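Mendik Reuse Scheme: interim report to the Bettencourt Fund
24 January 2019
By the project office, Vokau

The scheme collects unwanted small electrical goods from households and passes working items to local charities. Collection began at five sites and now runs at nine.
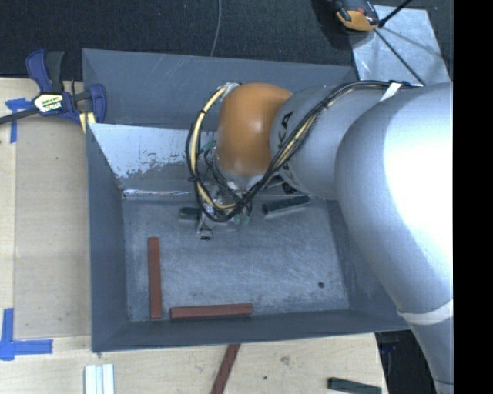

Collections and sorting

All nine sites are emptied weekly. Lamps, kettles and radios make up most of the intake. Items with damaged flex are set aside at the site and do not travel with the rest. The Stolex depot accepts deliveries on weekday mornings only, so the two outlying sites have been moved to the early round.

Electrical testing

The target is 100 items tested per week. Output was below this in the first half of January - the second test bench was waiting for calibration - and has since reached the target. Failed items are stripped for cable and plugs where the labour cost is justified.

Spending

To date 40 per cent of the grant has been spent. Van hire is over budget and printing is under. We request approval to move the unspent printing money to van hire. The total is unchanged.

Next period

Signage at the four newer sites is to be replaced. The lease on the depot is due for renewal and the terms are still under discussion.

Last updated: 24 January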